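Progress report to the Hukosero small grants desk
Project: Shared prep table, Ornodthorpe
Date: 23/02/2026

The long table is now covered in brown paper and divided into rectangles with blue tape, as promised in the application and against the advice of everyone who has ever peeled tape off a table. Each thing gets a rectangle. The tray has one, the gray cloth has one, and the lemons continue to live near the pink bowl.

Of the 3238 granted, about 1000 remains. Most of the rest went on the table itself, which Peng delivered in August, and on a wire rack for the cups. The Stusent catalog had the rack in two sizes and we bought the wrong one first. The return fee is in the accounts under "learning."

Still to do: a second layer of paper at the far end, a decision on whether the cutting board needs its own rectangle, and a written layout to tape up by the door. The layout has been through 10 drafts, most of them concerning cups.

The table as it stands: 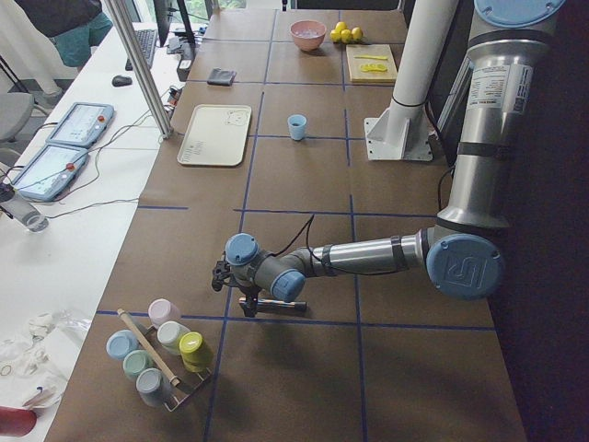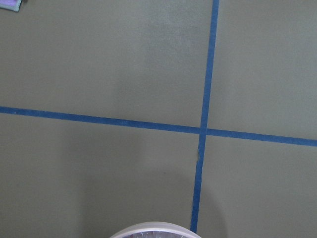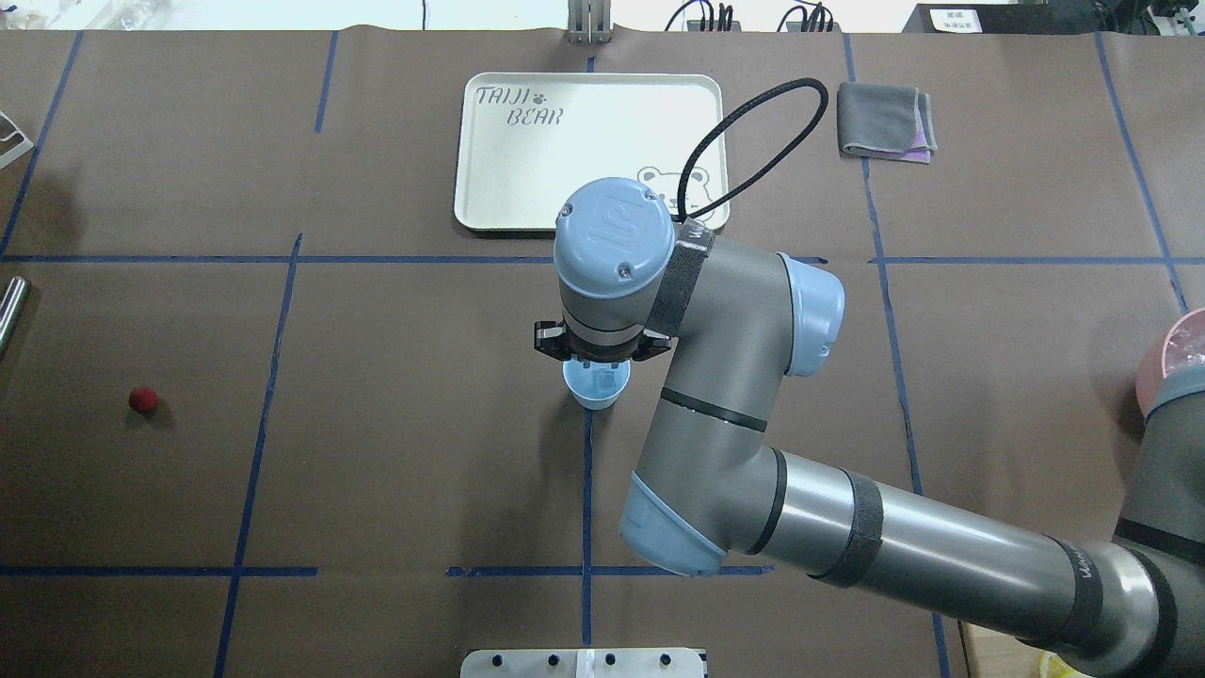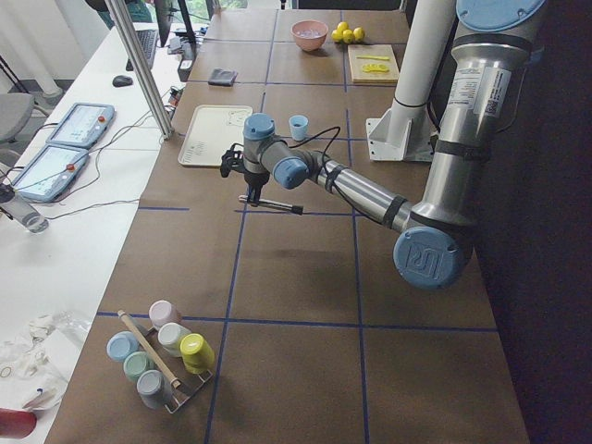
Will the tape need replacing before the end of the grant period?

We expect to redo it once, when the paper is changed. There are 6 rolls left in the cupboard, and the cost is already in the budget under consumables.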